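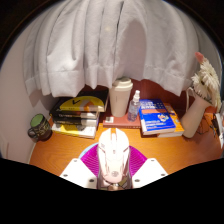 Birutė Baranauskienė

The weighbridge at Luik was calibrated twice a year, in June and in December, and between those dates it was assumed to be correct. Dalia Jaunzems had worked on that assumption for long enough to have stopped noticing it. Lorries came in from the road, stopped on the plate, were weighed, went round the back of the silos to tip their grain, and were weighed again on the way out. The difference went into the ledger. The ledger went to Gralance, who bought the grain, and a copy went to the growers, who were paid by it.

The error came to her as a phone call. A grower named Brutis, who farmed the wet ground beyond the drainage cut, said that his barley was short.

"Short of what?" she said.

"Short of what I loaded."

She asked how he knew what he had loaded. He said that he had his own scale, a set of pads you drove on to, an axle at a time. She explained that axle pads on uneven ground were not an approved method of weighing. He said he knew that. He said that they had been unapproved for six years and had agreed with her until this harvest.

She wrote down the ticket numbers and said she would look into it.

The procedure for a disputed weight was set out in the site manual, section four. The operator was to check the zero with the plate empty and swept. The operator was to check the indicator for fault codes. The operator was to weigh a vehicle of known mass, if one was available, at both ends of the plate and in the middle. Dalia did these things after the last lorry had gone. The zero was good. There were no fault codes. The vehicle of known mass was the yard loader, which had been certified with a full tank and no driver, and she corrected for the fuel and for herself. It read twenty kilos heavy at the north end, correct in the middle and twenty kilos heavy at the south end. The bridge read in steps of twenty. This was within tolerance.

She entered the results on the form, signed it and put it in the tray.

Then she took it out of the tray and looked at it. Brutis said his loads were light. The bridge, where it disagreed with the loader at all, was heavy. If it was heavy by the same amount with the lorry full and with the lorry empty, the error cancelled. For a grower to be short, the bridge would have to read low when the lorry was full or high when it was empty, and the loader had told her nothing about full lorries. It weighed a third of what they weighed.

She rang Banetti, who held the calibration contract, and asked whether the test truck could come out before December. The man in the office asked whether the bridge was in tolerance. She said it was, as far as she could test it. He said that in that case it would be a chargeable visit and he would need an order number. She did not have the authority to raise one. She said she would ring back.

The ledger was kept as a spreadsheet and nobody had ever asked it a question. It had a row for every load since the opening of the season, 1,437 of them, with the gross, the tare, the net, the moisture, the registration of the lorry and the time in and out. Dalia sorted it by registration. She had meant to look only at the lorry that carried for Brutis, but the column was there and the others came with it.

The tare was the useful figure. A lorry's empty weight ought to be nearly the same each time it left. It would vary with fuel, with mud, with whether the driver had stepped down to the hut to collect his ticket. She worked out the mean for each lorry and the spread about the mean. The spreads were small and dull. The lorry that carried for Brutis was as steady as the rest.

She sorted it again by the time of day, and found nothing. She sorted it by date and the tares rose slowly through the weeks, all of them together, by forty kilos and then sixty. She thought about mud. It had been a dry month. She made a chart of it, and the line went up the chart like a line in a textbook until the eleventh day of harvest, when it dropped back to where it had started, and began to go up again.

The yard diary for the eleventh day said: rain overnight, pit pumped.

The pit was under the plate. It had a drain, which silted, and a pump, which was used when somebody thought of it. She put on boots and took the lamp and lifted the hatch at the south end. There was a ladder with nine rungs and she knew it well enough to go down facing outwards, which the manual forbade.

The pit was nearly dry. She crouched and moved along under the plate between the concrete wall and the main beam. Spilt barley had come down through the gap at the edges, as it did every year, and lay along the ledge where the plate came closest to the wall. Some of it had sprouted. Where the ledge had been wet the grain had swollen and set, and it had been packed down by the movement of the plate until it was as hard as board. At the second load cell on the east side it reached the underside of the beam and touched it.

She put her thumb against the place. There was no gap. Further along there was a gap of a few millimetres, and after that a gap she could get her hand into.

She could see how it would go. An empty lorry would press the plate down by very little, and the grain would take almost none of the load. A full lorry would press it down further, on to the ledge, and the ledge would carry part of the weight to the wall, where there was nothing to measure it. The indicator would report what was left. The grain was being weighed by the grain. The rain had washed the ledge clear on the eleventh day, or the pump had, and then it had built up again.

It did not explain the tares, which had gone up. She stayed in the pit for a while thinking about this. In the end she decided that the plate was not springing back fully when the load came off, because it was wedged, and that the indicator had taken the wedge for weight. She was not certain of it. She would have liked to ask the man from Banetti, and she thought that he would probably say it was chargeable.

She cleared the ledge with a hoe. It took until after dark and filled four feed sacks. When she weighed the loader again it was correct at both ends.

There remained the ledger. In the morning she made a new column. For each load she took the drift on that date, as well as she could judge it from the tares, and estimated from it how much of the gross had gone into the wall. On most loads it was nothing. On the worst it was 800 kilos. She checked that one three times. It was not one of Brutis's. It belonged to a grower who had never rung up about anything.

When she added the column together it came to 24 tonnes, which was one lorry's worth, near enough, spread so thinly over the harvest that only a man with a set of axle pads had felt it.

She knew what Gralance would say. They would say that the bridge had been certified in June and had been found in tolerance by the operator on the day of the complaint, and that they had her signature on the form. They would say that a figure reached by means of a chart was an estimate, and that the contract provided for payment by weight. All of this would be true. They would ask what had become of the evidence, and she would have to say that it was in four feed sacks behind the hut, unless the hens had been at it.

She printed the chart. She printed the column. She wrote a covering letter, and took out the sentence that said she was sorry, and put in the nine rungs of the ladder and the position of the load cell, second from the south end, east side. At the top she wrote Jul 30, 2022.

The telephone rang while the pages were still coming out. It was Brutis. He had another load ready, he said, and he wanted to know whether it was worth his while to bring it.

"What does it weigh?" she said.

He told her.

She wrote the figure in pencil on the edge of the blotter and said that the plate was swept and he could come when he liked. He said he would be twenty minutes. She went out to the hatch and looked down with the lamp, and then she closed it and went to stand by the indicator, which said zero.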